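Sorting baskets: how to label them so the kids can swap categories?

Theresia Oberholzer
Posted Fri 27 December

I run a small playgroup in Grakden and we do a sorting table most mornings. Play food goes in one wicker basket, desk things in the other. I have been writing the names on the white tabletop in front of the baskets, but the baskets get pushed around and then the word is no longer where it should be. Tape on the wicker falls off within a day. What do other people use? I have 2 baskets now and would like to add more in March.
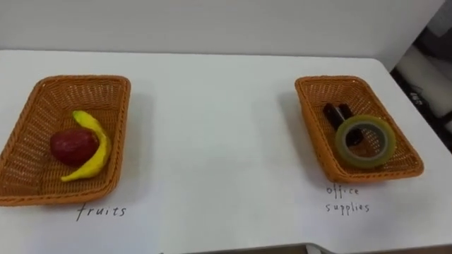 Will dry-erase marker come off a white tabletop after a few weeks?

It depends on the surface. A hard, glossy top usually wipes clean with a damp cloth, but a matte one can hold a gray stain, so try a corner first.

Lorenz Mayrhofer

I would stop writing on the table. Punch a hole in a piece of card, tie it to the rim with string and write the word on that. The string goes through the weave easily and the label moves with the basket. To change the category you untie it – takes a minute. Keep the letters lowercase and fairly thick, the little ones read them better. I also draw the item next to the word for the ones who can't read yet.

Mollel47

We just use clothespins with the word written on them. Some get lost. Still cheaper than the plastic tags from the Cunon catalog.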